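Shared workshop visit, Klinhom, July 9, 2018

The group took the early train and reached Klinhom before the benches filled up. Membership stands at 98, with a monthly fee that covers bench space, power and the use of the lathe. Robot builds share one floor with everything else, under exposed ducts and long rows of tube lights.

Natália Rusnák walked us through Demix, a gripper build that began in her kitchen and moved here in November. The task is sorting: soft items and small household things go from one container to another. The present controller is the second; the first dropped packets whenever the lathe started. Loop time is now steady, and the log holds 676 picks. Cable routing is still poor - two connectors have been replaced since spring. 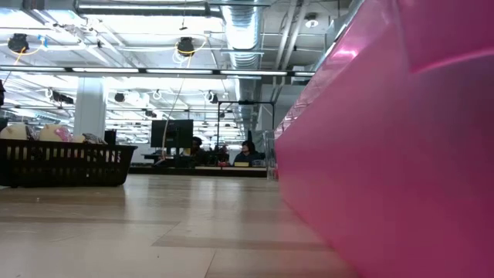
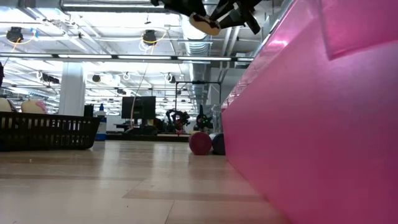 Both views: the black slotted basket at left, the big pink container at right. The gripper is at the top of the second.

Zdeňka Machala handles the software and had more to say about failures. Plush items deform and shift the grasp point. Clear plastic is worse, and she keeps a separate list for it. She tried Trelter pads on the fingertips for six weeks and went back to her own castings.

Parts cost came up over lunch. The joints are the largest item, the wiring the most underestimated. Drawings can be requested at the front desk. Our next visit is to Cendo, date not yet set.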